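Student Robotics Forum > Team Projects > Two-Arm Packing Challenge
Thread: Jayasinghe entry, request for comments on the box folding stage

S_Chaiyaporn
Team lead
Posted 11th November

On behalf of the Jayasinghe team I should like to invite comments on our folding stage before the written plan is submitted to the course office. The task set for this year requires each team to fold a flat cardboard blank into a box and place shop goods in it, using both arms and no human contact once the run has begun.

We propose that one arm presses along the crease while the other raises the side panel. The present program has 30 separate moves. Usa Sukprasert has written most of it, and Kalevi Ahonen is responsible for the grip settings. Comments on the order of the folds would be particularly welcome.

Samran Chaiyaporn

k.ahonen
Member
I wish to record that I do not support the present order. The narrow end flaps should be raised before the long front panel. If the long panel goes up first, the fingers must come in from above at a steep angle, and the wrist then has very little room to turn. I raised this in July and the plan was not altered.

usa_s
Member
The order was not altered because the end flaps do not stay up on their own. In our July trials they fell back as soon as the gripper let go, and the second arm was not free to hold them. I accept the point about wrist room. I do not accept that it outweighs the other difficulty.

Pullex_PK
Member
May I ask whether the Jayasinghe team is using new blanks for every attempt? At Pullex we reused ours, and the creases became so soft after 5 attempts that the results told us nothing about a fresh sheet. We now keep a written record of which blank was used in each run.

Pornthip Kongkaew

S_Chaiyaporn
Team lead
We have reused blanks for practice and will use fresh ones for scored runs. A written record is a sensible measure and we shall adopt it.

bravstead_rob
Member
With respect, I think the discussion of fold order is premature. Rule 3 allows the box to be presented to the judges with its lid open. Several teams, Bravstead included, are spending very little effort on the lid and a great deal on placing the goods. Points for placing are worth more.

k.ahonen
Member
Rule 3 permits an open lid. It does not permit an open side. A box that gives way at the corner when the first packet is put in will lose the placing points as well.

J_Thepsuriya
Course staff
Mr Ahonen's reading is correct. The sides must stand without support when the judge inspects them. The lid may be open or closed. Teams are also reminded that their plans must give the fold order in full, with a reason for each choice. A statement that the order "worked in practice" will not be accepted.

Jintana Thepsuriya

usa_s
Member
Thank you for the clarification. I am willing to test both orders on equal terms, with the same number of fresh blanks for each, and to abide by the result. I would ask that the grip settings remain fixed throughout — otherwise we shall not know which change made the difference.

k.ahonen
Member
Agreed, provided that the lower finger speed is used for both.

Avico_team
Member
Could the Jayasinghe team post pictures of the layout? We are still deciding how far back the goods should stand from the box, and it would help us to see how another team has arranged its table.

S_Chaiyaporn
Team lead
Certainly. Two are attached to this reply.
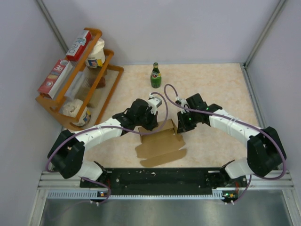
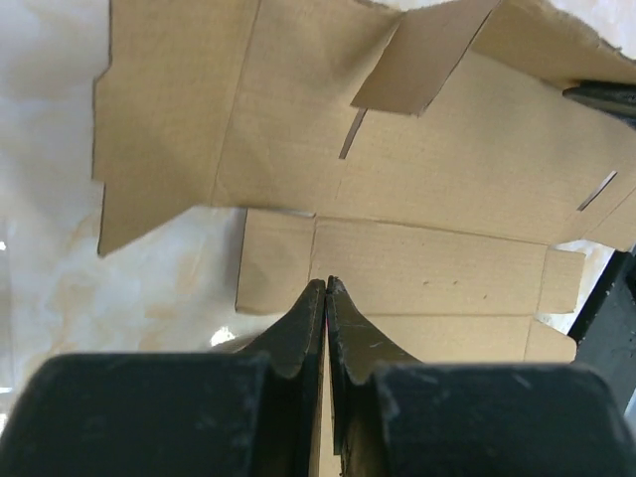

Attachments: the box between the two arms, with the goods rack behind (first); the cardboard from the wrist camera (second).

Avico_team
Member
Thank you. Our own rack stands a good deal nearer to the arms, and we shall reconsider it.

Pullex_PK
Member
I would support Mr Ahonen's order on the strength of the second picture, although I should like to see the results of the test before saying so in our own plan.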